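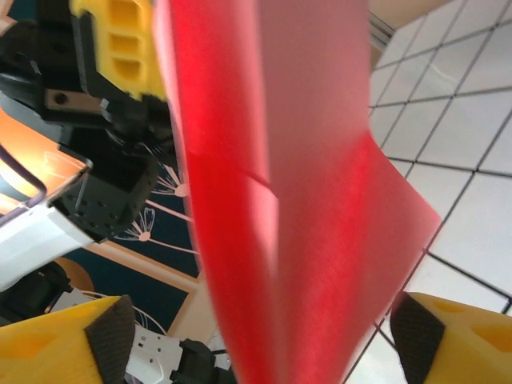
When people ask me what to budget for a two-arm starter bench, they nearly always talk about the arms and forget the fingers. I did the same with my first order! The Clullosus pair on this page ships with yellow moulded fingers, and each one has a dark grey textured grip pad along the inside face. Look at how the red sheet sits between the two pads, folded down its length, and you'll see why I ask every buyer what they mean to pick up before I quote. Thin, bendy stuff is a very different job from blocks and cups.

So, what do you get? Two arms, the wrist cameras, the power supplies and one spare set of pads. The pads are the bit that wears. A spare set is £52 and I'd put two more on the order if you plan to run every day (postage is the same whether you buy one or six, so you may as well).

Clamps aren't in the box. I sell the Indel ones because they grip thick worktops and don't chew up the edge, but any decent clamp will do. The Ngcobo cable kit is £100, and I'd call it optional. You can get by with hook-and-loop ties for a good while, as long as the leads don't get pulled when an arm swings right round.

Do measure up first, please. I suggest a clear width of 172 cm for a pair, and a bit more if somebody needs to stand between the arms and the wall. Glossy tiles are fine underfoot, though I've found shiny floors can throw reflections into a wrist camera, so have a play with your lamps before buying new ones.

If you're moving over from an Astau arm, your old fingers won't fit without the adaptor plate. Ask for Laurinda Coelho when you order and she'll add it to the same parcel. Prices checked 2024-07-15, VAT included.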